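Introducing a two-arm service robot to a staff kitchen: planning, rehearsal and changes to jobs

Published Sunday, April 10, 2022
Filed under: Workplace automation / Procedures

Scope

The procedure below covers the introduction of a mobile two-arm robot into a kitchen that people are already using as part of their work. It was written for the Hostley site and then adapted for Latton, where the kitchen is smaller and the shift pattern is different. It assumes that the robot has been purchased or leased, that the electrical supply for the charging dock has been signed off, and that a simulated copy of the room is available to whoever is planning the tasks.

It does not cover navigation tuning or grasp training. Those are described in the Esitow integration notes. What is covered is the part in between: deciding what the robot does, rehearsing it, and rewriting the duties of the kitchen staff so that the two fit together.

Allow 16 working days from the first step to the last. Hostley took longer, mainly through starting step 5 too late.

Before you start

You will need:

The current duty sheets for every shift that uses the kitchen.
A floor plan with door swings marked, including cupboard and refrigerator doors.
The simulated room, with a version number. If the room has been altered after the model was built, have the model corrected first.
One person per shift who does the work now and is released from it for the rehearsal sessions. A supervisor is not a substitute.
The Tokgöz task editor, with write access.

Step 1. List the work as it is done

Take the duty sheets and shadow each shift once. Write down every task that involves fetching, opening, carrying, wiping or putting away. Record who does it, when, and what they are doing immediately before and after.

The duty sheets will be incomplete. At Hostley the sheet for the early shift had a single line for "refrigerator check". In practice this meant opening the door, moving older items to the front, reading dates, wiping the shelf, throwing out what had expired and telling the cook what was short. Only the opening, the moving and the wiping were ever candidates for automation. Reading dates was tried and dropped.

Split each task to this level before going on. A task that cannot be split should stay with a person for the first period.

Step 2. Sort the tasks

Give each split task one of three marks.

R: the robot does it without a person in the room.
S: the robot does it and a person is present, doing something else.
P: a person does it.

Anything involving a hot surface, a blade or an open liquid container is P. Anything involving a hinged door is S until it has passed step 4. Do not mark a task R on the grounds that it is dull; several dull tasks are also the point at which staff notice that something is wrong with the stock.

Keep the list in the task editor and print a copy for the wall of the kitchen. Staff at Latton asked for the printed copy to be replaced whenever a mark changed, with the change initialled, and this has been adopted at both sites.

Step 3. Rehearse the door tasks in simulation

Door tasks take the most room and cause the most disagreement over floor space, so do them first. Load the kitchen model, place the robot at the marked approach point and run the pull on the refrigerator handle. The gripper should close on the vertical handle before the arm takes any load. Watch the second arm as well as the working one; its parked position decides how much of the gangway is lost.

Check the following in each run:

The fingers close round the handle and stay closed as the door starts to move.
The base does not roll towards the door while the arm is pulling.
The idle arm keeps clear of the wall and worktops.
The chairs at the dining table are at their normal positions. Do not push them in to make the run succeed, as they will not be pushed in at seven in the morning.

Run the pull 60 times with small changes to the approach point. Log each failure with a cause. "Slipped" is not a cause; state where the fingers were on the handle and which way the base was facing.

The robot's own viewpoint will often be steeply tilted when it reaches across its body. Leave it as recorded. Staff reviewing the runs need to see what the operator at the remote desk would see, and levelling the view hides how little of the room is visible during a pull.
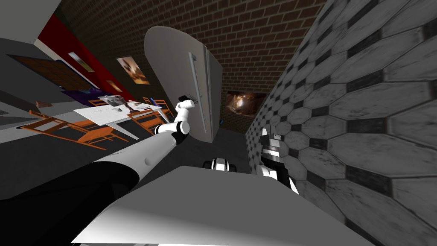 Step 4. Set the pass mark and hold to it

Agree the pass mark with the shift representatives before looking at any results. Hostley and Latton both use the same rule: no more than 4 failures in the 60 runs, and none of them a contact with furniture. A run which ends with the door left ajar counts as a failure even if the robot reports the task as complete.

If the task does not pass, it goes back to P. It may be retried after the cause has been dealt with, but not in the same week. The delay is deliberate. At Hostley one door task was retried four times in two days, passed on the last attempt and was withdrawn within a fortnight of going live.

Repeat steps 3 and 4 for every remaining S task. R tasks need the same number of runs and a second set with the lighting level reduced.

Step 5. Rewrite the duties

Start this while the rehearsals are still running. For each task that moves to the robot, answer these points in writing:

Time released. State the minutes per shift, measured in step 1. Do not use the supplier's figure.
What fills it. If the answer is "nothing yet", write that down. Leaving the line blank leads to the time being taken up by tidying after the robot.
What is lost. Some tasks carry information. If the robot moves stock forward, the person who used to do it no longer sees the back of the shelf. Put a stock look-over into someone's duties, with a time.
Who is called when it stops. Name a role on each shift. The role needs an allowance of time, and the allowance has to be real.

At Latton the evening porter's post was the one most changed. Fetching and putting away went to the robot, and the post took over the robot's daily checks, the stock look-over and the first response to stoppages. The grade was reviewed in the same month. At Hostley the grade review followed much later, and two people had by then asked to move to other work. Do the review first.

Step 6. Teach the daily checks

Whoever takes on the checks should be able to complete them in under ten minutes without the manual. Teach them on the simulated robot, then on the real one. The order is:

1. Confirm that the robot is docked and the stop button is released.
2. Clear a space as wide as both arms extended.
3. Command the open-hand pose on the working gripper. Both fingers should move out and come to rest with a wide gap between them and nothing held.
4. Tilt the gripper up and review its camera view against plain background. A bare ceiling is better than a worktop, as the finger edges stand out and any misalignment shows. Where a duct crosses the ceiling, note where each fingertip falls in relation to it and use that as the reference for later checks.
5. Close and reopen the fingers three times. They should return to the same place.
6. Return to the dock and sign the sheet.

The reference view must be taken again whenever the dock is moved. At Latton the dock was shifted by less than the width of a tile and the checks were failed for three mornings before the reason was found.

New checkers find the upward view confusing, with few landmarks to go by. Let them drive the wrist slowly from level to fully raised several times until they can say which wall is on which side.

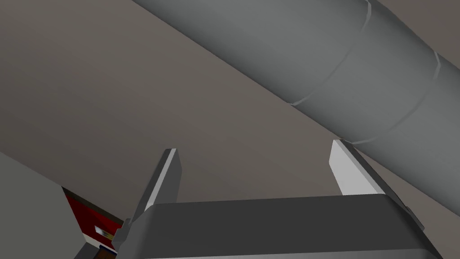 Can the checks be left to the remote operator?

They can be run remotely, but both sites keep them with kitchen staff. The person who signs the sheet is the one working beside the robot for the rest of the shift, and a fault noticed at the start of the day is easier to allow for than one reported by telephone.

Step 7. Go live in stages

Week one: S tasks only, one shift only. Choose the shift with the fewest people in the kitchen at the same time.

Week two: the same tasks on all shifts. Keep the old duty sheets available. If the robot is out of service for more than 80 minutes, the shift reverts to the old sheet until the end of the day. Do not switch back part way through; it produces tasks done twice and tasks not done.

Week three onwards: R tasks, one at a time, each with at least two full days before the next.

Tape the approach points on the floor for the whole of this stage. Staff should be told that they have priority over the robot in the gangway and do not need to wait for it. At Hostley people began standing aside for it within days — the floor tape helped, as did a slower approach speed.

Step 8. Review

Hold the first review in June if following the current site calendar, otherwise after two full rotas. Bring the stoppage log, the signed check sheets and the step 5 answers. Compare the time released on paper with the time released in practice. The two will differ, and the difference is usually found in stoppages and in re-doing work.

Any task where staff spend longer recovering from the robot than they did on the original job goes back to P. The mark is changed in the task editor and on the printed list on the same day.

Common faults in planning

Rehearsing with an old model of the room. Check the version number at every session.

Counting a task as released when only part of it has moved. Go back to the split list from step 1.

Training one checker per site. Leave and sickness will find the gap; train two per shift.

Placing the dock where staff used to put trays down. Look at where things are set down in step 1 and keep those places free.

Related pages

Esitow integration notes: base and arm set-up
Tokgöz task editor: marks, versions and permissions
Stoppage log template (Hostley and Latton)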